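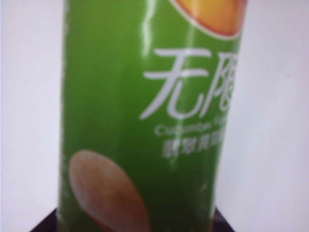 Green snack can, close up

Home | Party Hire | Serving | Drinks | Delivery | Contact

Skandier Two-Tray Buffet Warmer

December 18, 2020
By the Ledesma Party Hire desk

We held off stocking this one for a long while. Buffet warmers make big claims, and most of the ones we've tried at our Clustemville shop either dried the food out at the corners or left the middle barely warm. The Skandier is better than those. We still have doubts, and you should read them before you book.

The maker says it will keep hot food ready to serve for "the whole party." We don't know whose party they had in mind. Our own limit is two hours, and after that we'd want the food off the table anyway. It won't cook anything and it won't heat up cold food, whatever the picture on the box suggests. Put the food in hot, with the lids on, and leave them on between servings.

The box also says it serves up to 200 guests. Maybe, if each of them takes one meatball. For a sit-down birthday meal we'd book a second warmer long before that, or send people up a table at a time.
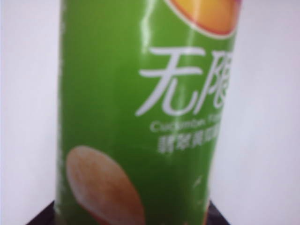 Sauces and stews do well in it. Rice is fair if you stir it. Fried food goes soft under the lid and we wouldn't bother, and sliced roast meat needs a good amount of gravy over it.

The dial has no temperature marks, only low and high. We find that annoying on a machine at this price. The cord is short too, so check where your outlet is before you set the table.

Some customers ask about the Nullis warmer instead. It's lighter and looks nicer in a dining room, but the lids on ours rattled and the trays were a pain to lift out full. We stopped carrying it in February.

Hire price: $39 per day
Includes: base, 2 trays with lids, cord
Not included: serving spoons, tablecloth

Please wipe out the trays before you return them. The base must not go in the sink. Deep cleaning is covered in the hire price, but burned-on cheese is charged extra.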